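Hellwig Street Corridor Plan
Progress report to the Mendico Fund, second reporting period

Work since the last report has been on the street section, the stormwater layout and the parking count. The base survey is finished and the drawings have been updated to match it. Spending is within the approved budget, apart from one line described under Costs.

Street width
The existing roadway is wider than its traffic calls for along most of the corridor. We have drawn the section with two travel lanes, parking on the east side only and a planted strip on the west. The fire department asked for more clear width at the Codel Avenue corner, where its ladder truck makes the turn. We moved the curb back at that corner and took out one tree. The department has the revised sheet and we are waiting for its written reply.

Stormwater
Planted basins are now shown on the west side for a length of 415 feet, starting at the low point by the school driveway. Soil tests at the south end came back with more clay than we had allowed for. The basins there will need an underdrain tied to the existing storm line. North of Codel Avenue the soil drains well enough without one.

The gas main runs closer to the west curb than the old utility maps show. Three basins have been shortened to stay clear of it.

Parking and households
We mailed the survey to 574 households and had 80 replies by the July cutoff. That is a low return and we do not want to lean on it too much. Most of the people who answered park off the street overnight. Those who wrote in comments were mainly concerned with deliveries, snow storage and who will weed the basins. The city has not yet said which department would take on the weeding – we have asked twice and will raise it again at the next review meeting.

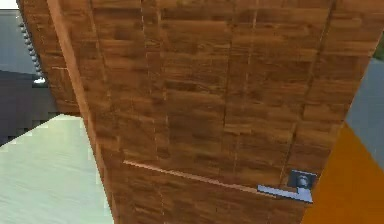
Güven Kırmızıgül

Costs
The underdrain adds to the construction estimate. Drikico is pricing it in two ways, with perforated pipe for the full south end and with pipe under the lowest basins only. We expect to recommend the second if the numbers hold up. Design fees are on schedule. The line for extra soil testing is overspent, and we ask to cover it from the unused printing allowance.

Next period
The planting list goes to the city forester for comment. Grading drawings for the Codel Avenue crossing will follow once the fire department has replied. A second mailing on parking will go out in a shorter form, with a stamped return card.

Attached: revised street section, soil test results, survey form, expense sheet.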